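A Rose Between Two Robots

The open day at Tedovden began at 9 in the morning with coffee, lanyards and a man apologizing for the parking. I had been promised the future of flower arranging, and the future was apparently running behind.

Wagner Barros, who runs the visitor program, led us past the loading dock and a locked room called Tikus. What happens in Tikus he would not say. Someone behind me guessed printers.

The flower table was the big draw. Two silver-gray arms share it, one reaching in from each side, and between them they were meant to take a long-stemmed red rose and get it into a vase without embarrassing anybody. The flowers are artificial. Real ones were tried in May, according to Amparo Robles, and she looked tired just saying it.

"People think the vase is the problem," she told us. "It's the stem. You pull on one end and the other end has opinions."

Robles has spent almost 186 hours on handing stems from one gripper to another, a figure she gave without being asked and seemed to regret. Her group writes the software, which they call Gendley, after a street one of them used to live on. The first try of the morning ended with the rose facing the wall. The second put it in the vase upside down, to warm applause. A boy in the front row asked if it was supposed to do that. Robles said no.

Myung-ja Tak has arranged flowers for hotel lobbies most of her working life and was invited as a sort of judge. She watched with her arms folded and took no notes.

"Hold it lower," she said at last, to the robot.

I asked whether she felt threatened. She gave me the look florists save for people who want carnations – and said she would start worrying when it could deal with a bride's mother. Then she asked Robles, quite seriously, what it cost and whether it could strip thorns.

They were still talking when Barros moved us along to lunch, where the sandwiches were cut by hand. I skipped the afternoon talk on warehouse shelving and went back to the table instead. Tak was there too, in a borrowed chair, giving orders. The arms had started on another rose.
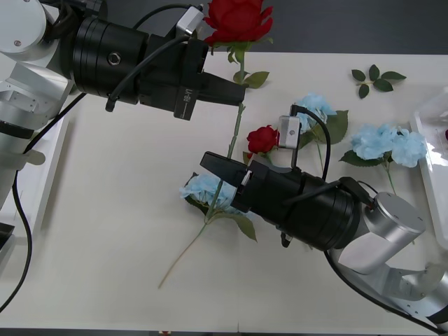

Tedovden Two-Arm Handling Group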